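Mise à jour du jeudi 13 janvier : la partie sur l'étalonnage a été réécrite pour la nouvelle version de Codeck.

# Préparer et utiliser la pince à main Curna, du carton au premier enregistrement

La Curna est une pince que l'on tient à la main, vendue en kit par Umberg. On l'utilise pour montrer une tâche à un robot : on fait le geste soi-même, la caméra fixée sur la pince filme les doigts et la surface de travail, et le logiciel Codeck transforme le tout en démonstrations exploitables. Nous l'avons achetée 438 euros pour l'atelier Arboleda et nous l'employons maintenant toutes les semaines. La notice fournie est courte, et elle suppose que le lecteur a déjà monté la version précédente. Je propose donc une marche à suivre plus complète, avec mes remarques sur ce qui m'a plu et ce qui m'a gêné.

## Ce qu'il faut avoir sur la table

Dans le carton :

- le corps de la pince et ses deux doigts
- la caméra et son support
- un câble USB coudé
- un sachet de vis et deux clés
- une mire d'étalonnage imprimée sur carton

À prévoir soi-même : un ordinateur avec Codeck déjà installé, une carte mémoire rapide, un chiffon doux et une lampe de bureau. Je conseille aussi une petite boîte pour les vis. Les plus courtes roulent très bien, et le sachet n'en contient pas de rechange.

## Étape 1 : monter les doigts

Présentez d'abord le doigt gauche. Il s'enfonce dans son logement sans forcer ; si vous sentez une résistance, retirez-le et regardez s'il reste une bavure de fabrication sur le bord. J'ai dû passer un coup de lime légère sur le mien. Serrez les vis à moitié, faites de même à droite, puis fermez la pince complètement avant de finir le serrage. De cette façon les deux doigts se trouvent l'un en face de l'autre.

Ouvrez et fermez la pince une vingtaine de fois à vide. Le mouvement doit rester égal sur toute la course. Chez nous, il y avait un point dur vers la fin de l'ouverture, et il a disparu quand j'ai desserré d'un quart de tour la vis de l'articulation droite. La notice ne parle pas de ce réglage. C'est Brayan Henao, avec qui je partage l'établi, qui l'a trouvé en comparant avec sa propre pince.

## Étape 2 : placer la caméra

Le support a trois crans. Pour le travail sur une surface plane (tableau, plateau, panneau), choisissez le cran du bas. Les deux doigts doivent entrer par le bas de l'image, un de chaque côté, et rester visibles quand la pince est grande ouverte. Pour la manipulation d'objets hauts, le cran du milieu convient mieux. Je n'ai jamais trouvé d'usage au troisième.

Branchez le câble et faites-le passer le long de l'avant-bras, avec une bande autogrippante si vous en avez une. Le câble fourni est trop court à mon goût. On travaille debout, on tourne un peu, et il tire sur le connecteur. J'ai ajouté une rallonge, et Codeck l'a acceptée sans message d'erreur.

## Étape 3 : étalonner avec Codeck

1. Ouvrez Codeck et choisissez « Nouvel appareil ».
2. Posez la mire à plat, sous une lumière régulière.
3. Tenez la pince au-dessus et déplacez-la lentement, en l'inclinant dans tous les sens, jusqu'à ce que la barre soit pleine.
4. Fermez la pince, attendez le signal sonore, ouvrez-la complètement, attendez encore.
5. Enregistrez le profil sous un nom clair.

L'étape 4 demande de la patience. Si vous ouvrez avant le signal, le logiciel garde une mauvaise valeur pour la fermeture et il ne vous avertit pas. On s'en aperçoit plus tard, quand la courbe d'ouverture commence au-dessus de zéro. Dans ce cas il faut recommencer l'étalonnage depuis le début, la correction à la main n'est pas proposée.

Le profil reste valable tant que l'on ne touche pas à la caméra ni aux doigts. Après un choc, refaites-le.

## Étape 4 : choisir la surface et la lumière

Pour apprendre, je recommande une surface claire et mate. Un tableau blanc fonctionne, même s'il a déjà beaucoup servi, mais il faut faire attention aux reflets. Placez la lampe sur le côté et regardez l'aperçu avant de commencer : si une tache brillante traverse l'image pendant que vous bougez la main, écartez la lampe.

Gardez une distance stable entre la caméra et la surface. Les débutants ont tendance à s'approcher trop quand la tâche devient précise. Je le faisais aussi, et mes premières démonstrations montraient surtout une bande blanche entre deux doigts, sans aucun repère autour. Des traits de feutre ou quelques taches aident le logiciel à suivre le déplacement. Une surface parfaitement vierge le met en difficulté, et la position commence alors à dériver.

## Étape 5 : enregistrer une démonstration

Appuyez sur le bouton du corps, attendez la vibration, puis faites le geste. Commencez toujours avec la pince ouverte, immobile pendant deux secondes. Terminez de la même manière. Codeck se sert de ces pauses pour découper les séquences, et sans elles il colle parfois deux essais ensemble.

Quelques habitudes qui nous ont fait gagner du temps :

- Faites un geste complet par enregistrement, même s'il est court.
- Ne corrigez pas une erreur au milieu. Arrêtez, jetez l'essai, reprenez.
- Variez le point de départ d'un essai à l'autre.
- Gardez l'autre main hors du champ, sauf si la tâche l'exige.

Sur notre première vraie série, nous avons conservé 134 démonstrations. La plus longue comptait 1 744 images, ce qui était beaucoup trop pour le geste demandé ; j'avais hésité au milieu et j'aurais dû la jeter. Ulises Palomino, qui fait la relecture des séries chez nous, me l'a d'ailleurs fait remarquer avec raison.

## Étape 6 : vérifier avant de ranger

Ne rangez pas la pince tout de suite. Ouvrez la dernière séquence dans Codeck et regardez trois choses : les doigts sont nets, la courbe d'ouverture suit bien l'image, et la trajectoire ne saute pas. Si la trajectoire saute toujours au même endroit du geste, c'est souvent un reflet, et il faut revenir à l'étape 4.

Essuyez ensuite les doigts avec le chiffon. La matière est robuste, mais elle retient les petites poussières, surtout dans les angles. Pas d'alcool sur l'objectif.

## Mon avis après quelques mois

La pince est légère et elle se tient bien, y compris pour une petite main. Le montage prend une soirée si l'on n'est pas pressé. Je regrette le câble, la notice trop brève et l'absence de vis de rechange à ce prix. Le service d'Umberg répond, mais lentement : j'ai posé une question en mai et la réponse est arrivée après que nous avions résolu le problème.

Si vous travaillez seul, achetez une seule pince et apprenez bien l'étalonnage. À deux, prenez-en une par personne et donnez à chaque profil le nom de son utilisateur, car les profils se ressemblent dans la liste et l'on se trompe facilement.

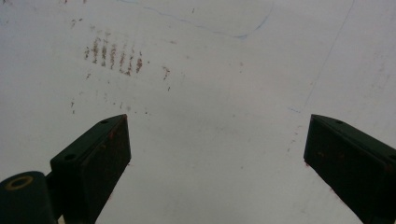 Pour supprimer un ancien profil, passez par « Appareils », puis « Archives ». Il n'est pas possible de le faire pendant un enregistrement.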